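The Box on the Bed

I told Maite I'd be packed by three, and at three I was sitting on the edge of the bed arguing with a cardboard box.

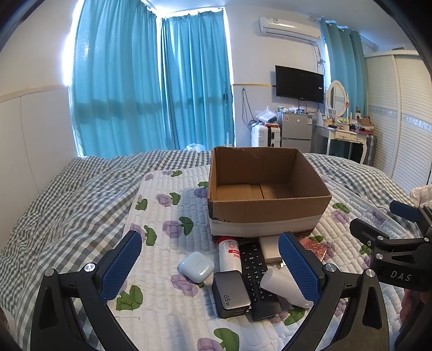 What I had to show for a whole Tuesday afternoon.

It wasn't even a good box. The front had been torn at some point so the brown paper only went partway down, and one corner was all scuffed up. Maite said it had come from Tsang's, and that Mr. Tsang had thrown in a roll of tape and some advice about my knees.

"You've got nothing in it," she said from the doorway.

"I'm deciding."

I had laid it all out on my mother's quilted mat, the one with the purple flowers, which I was taking no matter what anybody said. The earbuds were coming too. So was the charger, the big 65w one, after what happened with the little one at Orest's place (we don't talk about that). The bottle with the red cap, fine. The shiny red packet was from Yuk-lan next door, who had pushed it into my hand on the stairs and run off before I could thank her - she's seventy and she can really move.

It was the remote Maite couldn't get past.

"The TV is staying," she said. "The TV belongs to Mr. Naseri. You signed a thing."

"I know I signed a thing."

"So what are you going to do with a remote in Hendudden? Point it at the sea?"

I picked it up and pressed the 7, twice, which is how Dad used to find the ball game when he stayed with us those two winters. He never learned any other channel. He'd just sit right there on top of the checkered bedspread with his shoes on, pressing 7 and yelling at me that the batteries were dead. They were never dead. He was holding it backwards.

Maite didn't say anything for a while. Then she came over and sat down so hard the box tipped, and I had to grab it.

"We'll mail Mr. Naseri a new one," she said. "They can't be more than ten bucks."

"He'll know."

"He won't know. Give me the tape."

I put the remote in first, down flat along the seam at the bottom, and after that the rest went in pretty fast.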